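Print this post | E-mail this post

Last updated: September

The proof copies of the second novel arrived from Drukow at the start of the month, and I have spent most of my evenings since then checking them against the file I sent. These are my notes on the process. They are mainly for me, but other people who put out their own children's books may find a use for them.

The first problem was the gutter. Memer, the layout program I use, sets the inside margin from the trim size alone and ignores the page count. My first book was short enough that this made no difference. The new one is thicker, and the last two words of every left-hand page bend into the spine. You can read them if you press the book flat with the heel of your hand, but a nine-year-old won't do that. I widened the inside margin, took the same amount off the outside, and ran the whole book again. The new setting pushed four chapters over onto an extra page each, and one of those pages held a single line of dialogue ("Then who fed the goat?"). I cut a sentence earlier in the chapter to pull it back.

The second problem was the chapter-head drawings. Leokadia Mazurek drew them in ink and I scanned them in grayscale, the same way I did last time. On screen they are fine. On the cream paper the light washes drop out and the dark ones fill in. Drukow's file guide says line drawings should be scanned as pure black and white at a higher resolution, and it has probably said so all along. I rescanned all of them. The washes had to be redrawn as hatching, and Leokadia did that in three days without complaint, though she did ask me to read the guide first next time.

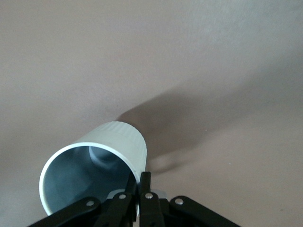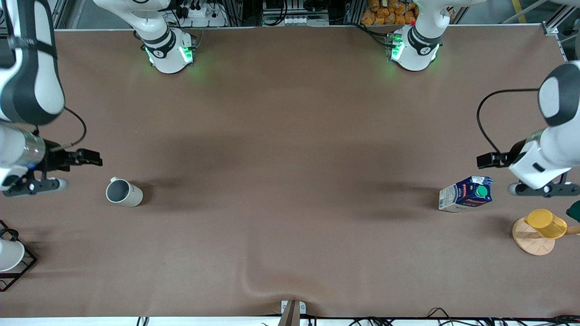 The third problem was hyphenation. Memer keeps its exceptions list with the program and does not save it in the book file. When I moved to the new laptop the list stayed behind, so every name I had told it to leave alone was fair game again. The villain's name was broken across lines in six places. I have now exported the list and put a copy in the same folder as the manuscript. I also turned off hyphenation on the last word of a paragraph, which should have been off from the start.

On the print run: Drukow's price per copy drops at 1,000 and again at 4,000. The second drop is large enough to be tempting, and I worked it out twice. At the rate the first book sold, 4,000 copies would fill the back bedroom for a very long time. I ordered 1,000. If they go faster than expected, a reprint takes up to four weeks, and I can live with that.

E-book conversion is next. Last time I used Singhal, which did a clean job on the text but put every drawing on its own page, so each chapter opened with a picture and then a blank. This time I am trying Ikar. It wants the drawings tied to the heading style, so I have to go back through the file and tag each one by hand. I have done the first eleven chapters. So far the test file opens correctly on my phone and on the old reader, but the table of contents lists the dedication as Chapter 1.

Corrections still open: the running head on the epigraph page, the missing period in chapter 19, and the spelling of "gray" in the back cover text, which I seem to have typed both ways.

Print this post | E-mail this post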